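Chapter 6
Setting the Table: How Households Came to Eat Together

When I was small, my grandmother kept her good tablecloth folded in a drawer with a bar of soap, and it came out only when somebody from outside the family was coming to eat. I must have asked her a dozen times why we couldn't use it on an ordinary evening, and her reply was always that a table has to know the difference between company and soup. I have taught the history of the household for 23 years now, and I still think of that drawer every September when we get to this part of the course.

The last chapter left us in the kitchens of Landerthorpe, with their smoky hearths and their one big pot. In this chapter we move a few steps away from the fire and sit down. It sounds like a short trip, but in many homes it took a very long time! A family might own a bed, a chest and a pair of benches and still have no table that stayed put. Boards were laid across trestles when food was ready and leaned against the wall again afterward, so that the same floor could be used for spinning, mending and sleeping.

We will spend a good part of the chapter with the Mavromatis family papers, which I hope you will come to enjoy as much as I do. They include 100 household lists, some neat and some nearly impossible to read, and they let us watch plates, spoons and linens come into the house one by one (and, in hard years, go out again to pay a debt). Amado Saludo, who first put the lists in order, liked to tell his students to read the linens before the silver. Silver was often locked away and counted, while cloth was washed, patched, cut down into napkins and finally used for rags, and so it tells us a good deal more about daily life.

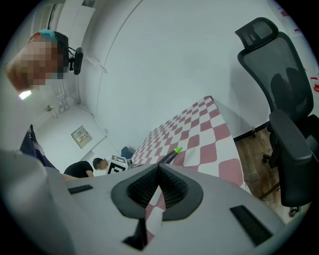

Patterned cloth has a story of its own, and we come to it in the second section. Plain white was hard work to keep clean, and a bit of color was kinder to a household with children in it. The shopkeepers of Perus and Furero understood this very well, as you will see from their account books.

Before you read on, you may want to jot down what was on the table at your last shared meal, who set it, and who cleared it away. Keep the page handy, as we will come back to it in the section on chores.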